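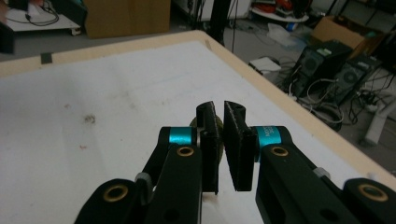

Weiß sei doch die undankbarste Farbe, die ein Tisch haben könne, meint Hajar Shawky, man sehe jeden Krümel und jeden Kaffeerand, und nach zwei Jahren sei die Kante sowieso hin. Mit den Krümeln hat sie recht! Bei der Kante kommt es sehr darauf an, woraus sie gemacht ist, und damit bin ich schon mitten im Thema.

Weiße Tischplatte

Die weiße Tischplatte ist eine waagerechte Arbeits- oder Essfläche mit weißer Oberseite, oft mit einer Kante in Holzfarbe abgesetzt. Ich schreibe in diesem kleinen Möbellexikon ja lieber über Dinge, die ich selbst benutze, und an so einer Platte sitze ich seit Jahren (auch gerade jetzt, neben einer Schale Oliven).

Aufbau

Die meisten weißen Platten haben einen Kern aus Spanplatte oder MDF, seltener aus Sperrholz oder Multiplex. Darauf liegt die Deckschicht: Melaminharz bei den günstigen, Schichtstoff (HPL) bei den robusteren, Lack bei den ganz schicken. Lack fühlt sich toll an, verzeiht aber wenig. Meine Platte von Mestska ist 1180 mm lang und hat einen Schichtstoffbelag, der bisher alles mitgemacht hat, sogar einen Sommer lang Modellbau.

Kante und Rahmen

Der beige oder holzfarbene Rand ist für mich das Schönste daran, weil er das viele Weiß ein bisschen wärmer macht. Man begegnet ihm in mehreren Ausführungen. Kunststoffkanten mit Holzdekor gibt es in verschiedenen Stärken, 2 mm gelten als alltagstauglich, die ganz dünnen platzen an den Ecken gern ab. Ein Anleimer aus Massivholz lässt sich später nachschleifen und neu ölen – das ist bei Kunststoff natürlich vorbei. Bei Multiplex bleibt die Schnittfläche häufig einfach sichtbar, dann erkennt man die einzelnen Lagen.

Kristóf Veres hat mir im Juli 2022 zu seiner Montoya geschrieben, die Holzleiste habe sich an einer Längsseite gelöst. Mit Holzleim, Malerkrepp und acht Zwingen war das an einem Nachmittag erledigt.

Verwendung

Am Basteltisch ist Weiß herrlich, finde ich. Kleinteile, Perlen oder Knöpfe in dunkleren Farben hebt man leicht auf, man findet sie ja sofort wieder. Für weiße Schrauben und Stecker gilt das leider weniger. Glänzende Oberflächen spiegeln unter der Lampe, matte sind angenehmer für die Augen, dafür bleiben Bleistiftstriche länger haften.

Pflege

Lauwarmes Wasser und ein Tropfen Spülmittel reichen fast immer. Scheuermilch bitte weglassen, auf Lack sowieso! Kurkuma, Rote Bete und Filzstift gleich wegwischen, und geölte Holzkanten nur nebelfeucht behandeln. Hitze ist auch so eine Sache, ein Untersetzer unter der Teekanne gehört bei mir einfach dazu.

Siehe auch: Anleimer, Melaminharz, Tischbock, Umleimer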